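Can a Machine Do Your Chores Yet? A Room-by-Room Answer, With Tips for the Jobs Still Left to You
7 min read

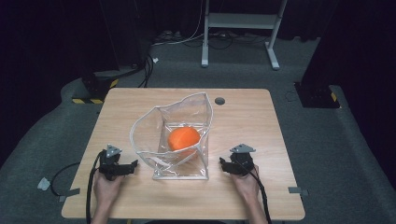 An orange ball in a clear plastic bag, with a hand-held gripper on either side.

Bagging things up is a chore most people do without looking. You flick the bag open, drop in whatever it is, squeeze out the air and tie it off. For a machine it is one of the hardest jobs in the house. A thin bag has no fixed shape, it slumps when you let go, and if it is clear there is very little for a camera to see. Dishes and boxes are simple by comparison.

We get asked a few times a month whether it is worth waiting for a household machine before buying another vacuum or redoing the laundry room. The short answer is no. The longer answer depends on the chore, so we have gone through them one at a time. Where a machine can do the work now, we say how to get the best out of it. Where it can't, there are tips for getting the job done faster by hand.

Floors

Yes, mostly. Robot vacuums are good on hard floors and low carpet. They are still bad at cords, socks, rug tassels and anything a pet leaves behind. Walk the room before you start it. Lift the phone chargers, tuck fringe under the rug, and put chairs up on the table if you want the crumbs underneath. Empty the bin after every run for the first two weeks and clean the brush with a seam ripper, which cuts wrapped hair better than scissors.

Mopping attachments will keep a clean floor clean. They won't get up dried juice. Lay a wet cloth over the spot for five minutes and wipe it yourself.

Dishes

The dishwasher has been doing this for decades, and it is still the best chore machine most of us own. Nothing on sale will load it for you. Scrape plates but skip the rinse, point the dirty side at the spray arm, and check that the arm spins freely before you close the door. Clean the filter once a month. If glasses come out cloudy, try a cup of white vinegar standing upright in the top rack on an empty cycle, and check your manual first if the seals are old.

Laundry

Washing and drying, yes. Folding, no. Cloth has the same trouble as plastic bags: it never lands the same way twice. There have been demonstrations of machines folding towels, and they are slow. A person can do a basket in the length of a sitcom.

To speed it up, sort before washing instead of after. One load per person means one pile per person, and nobody has to hunt through it. Fold towels in thirds lengthwise first, then in half, and they will fit nearly any shelf. Fitted sheets can be tucked corner into corner and rolled. They don't need to be flat.

Bags and trash

No, and it will be a while. Self-sealing trash cans exist, but somebody still carries the bag out. For the filling and tying:

Fold the top few inches of the bag outward into a cuff. It holds the mouth open and keeps the rim clean.

Press the bottom corners out flat so the bag stands up. A square-bottomed bag will stay up by itself on a counter while you use both hands for something else.

Thin produce bags that won't open will usually give if you rub the edge between damp fingers.

Put heavy items in first, in the middle. Soft or round things go on top, where they can settle.

Keep a spare roll at the bottom of the can, under the bag in use.

For freezer bags, stand the bag in a wide jar or measuring cup and turn the rim down over the outside. You can ladle soup in without a helper. Leave an inch of space at the top, lay it flat to freeze, and write the contents on before it goes in. November is when we do most of ours, with stock and leftover turkey, and the labels that go on late never stick.

The workshop

On a shop floor the answer changes a little. Machines are very good at a single part, in a fixed place, over and over. The packing bench at Tradlow, a small parts supplier near us in Hiltgate, seals up to 111 pouches of fasteners in a run by machine. The odd-sized orders go to a person at the end of the bench, who opens each bag by hand. The shop priced a second machine to take over that step, and it came to $3,914 before fitting. They bought a better stool and a tabletop bag holder for $79.

The holder is worth copying at home. Two stiff wires bent into a square and screwed to a block of scrap wood will hold a bag open for sawdust, screws or potting soil. Ours took 28 minutes to make — most of that was looking for the drill bit.

For sorting screws, a magnet in a sandwich bag picks up the spill. Turn the bag inside out and they drop off in one go, already bagged.

Windows and bathrooms

Window-cleaning machines work on large flat panes and leave the corners. For ordinary windows a squeegee is faster. Wipe its blade after each pass.

Toilets, tubs and shower tracks are still hand work. An old toothbrush and a paste of baking soda and water will do the tracks. Leave it on while you clean the mirror, then rinse.

What to buy and what to wait for

Buy the vacuum if your floors are mostly clear. Keep the dishwasher in good order. Don't leave space in a remodel for a folding machine or a kitchen arm. An extra outlet low on the wall is cheap while the wall is open, though, and you will find a use for it — a charging dock, if nothing else.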